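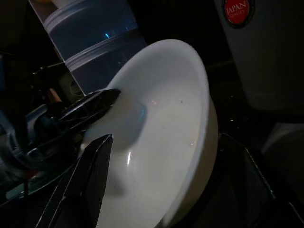

Wrist camera view, one finger inside the bowl and one outside.

Bowl rotates in two-finger gripper when lifted by the rim

Posted by Lanying Su, March 8, 2024

I have a small arm on a bench in our shared workshop at Jerkcombe. The gripper has two hard black fingers and I drive it with the Pathak controller. I want it to pick up a ceramic bowl by the rim and set it in a rack. The fingers close fine, but the bowl swings around the contact point and ends up tilted at a different angle each time, so the place step misses.

The close position is 1595 and I have gone as far as 1621. Past that the motor faults. The glaze is very smooth and the rim is thick and rolled. Plastic cups give me no trouble. Do I need more force, or different fingers?

Casimiro Herrero

Different fingers, or at least different tips. More force won't help much. Your inside finger is resting just below a rolled rim, so you have a hard flat tip on a hard curved wall and it touches over a very small area. The weight of the bowl hangs off to one side of that and it turns.

What I did on mine:

Cut two pads from 2 mm silicone sheet and glue them to the finger tips. Scuff the plastic first with 180 grit or the glue lets go.

Make the inside pad narrow and the outside pad wide. The wide one can bend to follow the outer wall.

Reach in deeper so the inside tip is well clear of the roll.

Then reset your close position, as the pads take up travel. Start lower than 1595 if your numbers go up as it closes. Lift slowly for the first 12 tries and look at the angle each time. If it still turns but always by the same amount, put that angle into the place step and leave it.

trellberg_shop

rubber bands around the fingers. worked for me on mugs, never tried a bowl

Lanying Su

Thanks both. The numbers do go up as it closes. I tried rubber bands tonight and it turns less, but they roll off the tip when I open. Silicone sheet is ordered.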